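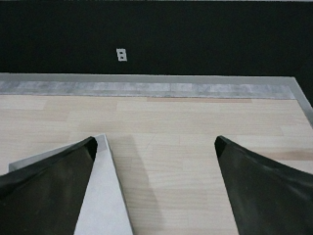
Slide 1. Thank Domingo Rivadeneira for the slot. Say up front: Closis lent us the license, Zdenka and I paid for our own time.

Slide 2. What Dellus sells – a simulator plus a "ready" gripper policy. Brochure says 89 percent. Ask the room: 89 of what? Their sheet lists 200 trials, all simulated, one table.

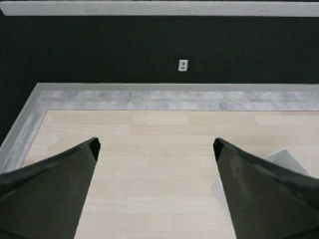
Simulated workcell, gripper open, gray part behind right finger

Slide 3. Price. 14 seats minimum. Simard quoted us less, also without hardware results. Pause here, take questions on support – I have waited since December for a reply.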